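Two-arm cell in simulation: right gripper closes on two eggs instead of one, and basket tips over

Posted by Yasir Qureshi
July 7, 2022

I look after a simulated two-arm cell that we use for checking settings before they go to the real one. Each arm has a two-finger gripper with a small sensor module on top of the wrist. The test task is the garden one from the Hidholm pack: pick decorated eggs off the lawn and put them in a wicker basket.

Arm controller is Borkex, contact solver is Cidau. I updated the solver in April and did not touch the grasp file. The task had been stable until then. Now I have two faults, and I don't know if they are linked.

First, the right gripper closes on a pair of eggs when they lie next to each other. The grasp check passes it.

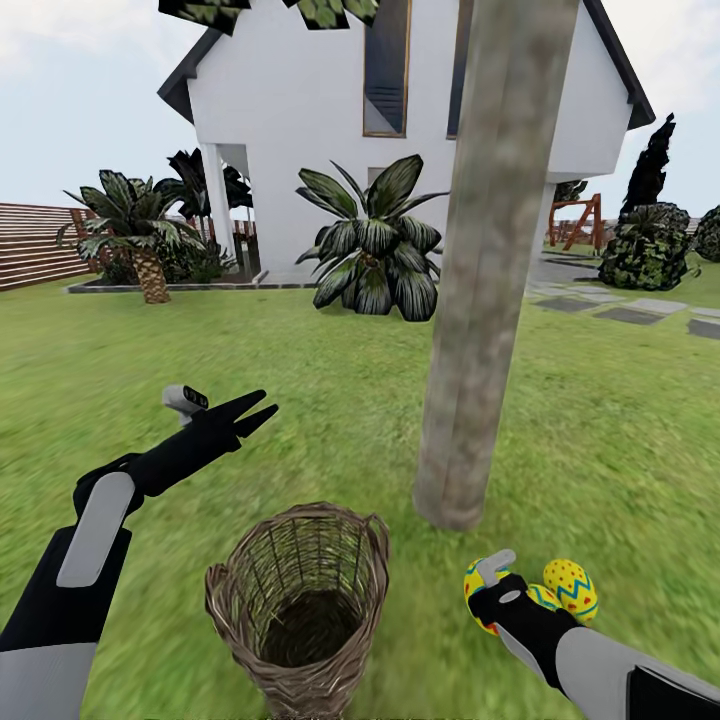
Right gripper closed on two eggs, left gripper open, basket still empty.

Second, the basket ends up on its side in 15 runs out of 170. The log gives a contact between a right finger and the basket rim shortly before each one, but no collision fault is raised. Finger force and opening width are at the values supplied with the pack. Where should I start?

Adom Appiah

Start with the opening width, as it is the quicker of the two. The pack value is the full stroke of the gripper, so any two eggs that fit between the fingers will be taken. Set the pre-grasp opening to the egg width plus a small clearance. Then set an upper limit on the closed width in the grasp check. By default it only tests for "greater than zero", so a pair passes.

The basket is a separate matter. Look at it from the wrist view with the run paused.
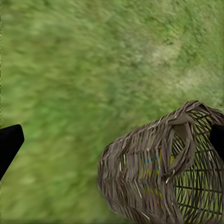 If a finger overlaps the rim on screen, step to the contact list and read the depth value for that pair. A positive depth with no fault means the rim is missing from the collision group. The solver update resets groups to the default, which leaves out anything tagged as a container. Put the basket back in the group by hand, save, and reload the cell. Reloading only the arm is not enough.

Check the basket mass too. In my copy it had gone back to the placeholder value, and a light touch was enough to roll it. Raise the approach height over the rim before you change any forces.

Courtois

had the same, error 1882 in the log every time. went back to the old solver and it stopped. didn't look further

Yasir Qureshi

No 1882 in my log. The basket was missing from the group, as Adom described, and the mass was wrong as well. With both corrected and the opening reduced, 169 of 170 runs finish with the basket upright. The closed width limit now rejects the double pick, and the arm opens and tries again. I still have to go through the log of the one that failed.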